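Home | Shop | Workbench | FAQ | Contact

Packing and Labeling at Home: Frequently Asked Questions
By Guido Mazza
May
4 minute read

These are the questions customers of Bridolora send in most often about setting up a table for packing small orders. Answers are updated when our advice changes.

What size table do I need?

For small flat goods such as cards, prints and notebooks, a table 43 inches wide is enough for one person. Wider is fine, but you will end up storing things on it. Depth matters less than you might think. If you can reach the back edge while seated, the table is deep enough.

Does the color of the tabletop matter?

A little. Light, matte surfaces make it easier to find clear plastic bags, labels and small scraps. A glossy top reflects the lamp, and a clear bag lying on it is hard to see. Our own tables are beige or pale gray.

My table has a seam. Can I still use it?

Yes. Most extending tables have one. Run a fingernail across it. If the nail catches, don't write on top of the seam and don't cut along it. A sheet of card on top is enough for writing. If the two halves are level, you can ignore it.

What should stay on the table while I work?

Keep the item you are packing, its bag, one marker and whatever closes the package. Everything else goes on a shelf or in a drawer until you need it. Spare bags should be stored flat, under something heavy, or they will slide.
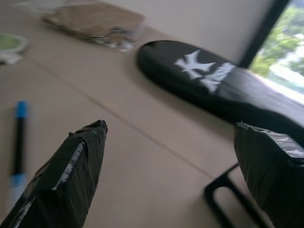
Put the marker on the side of your writing hand and leave it there. Changing its place from order to order wastes more time than people expect. The cap goes back on every time, even between two packages, as the tip dries out faster in a heated room.

Which marker works on kraft paper and cardboard?

Any permanent marker with a medium tip. Fine tips snag on rough cardboard and the line breaks up. Broad tips bleed on thin kraft paper. Write on the package before it goes into its bag, and give the ink a minute before you touch it.

Can I write directly on the clear bag?

You can, with a permanent marker, but it rubs off in transit. Use a paper label on the outside if the information has to survive the trip. For stock that stays on your own shelf, writing on the bag is fine.

Should flat items go in plastic at all?

It depends on what they are. Paper and card pick up moisture, so we bag them when they are shipped or stored in a basement or garage. Items kept in a dry closet can go without. The Piras sleeves we sell are open at one end and can be reused. The Killano bags have an adhesive flap and are meant to be closed once, although the flap will usually open again if you peel it slowly.

How tight should the bag be?

Leave about 2 inches of slack in total. A bag that is too tight bends the corners of the item. One that is too loose lets it shift and takes up more space in the mailer. Press the air out with a flat hand before closing.

What do I do with the scraps?

Backing strips and cut corners collect quickly. Clear them after each order. A small open bin at the edge of the table works better than one on the floor. Check that no scrap has stuck to the back of a package before it goes out.

How many orders can I pack in a session?

Last year I packed 779 orders at one table, mostly in the evening from 9 p.m. on. Do the bagging for a whole batch first and the labeling second.

Is the Idex label stock still available?

Yes, in white only. The cream version has been discontinued, and we have no date for a replacement.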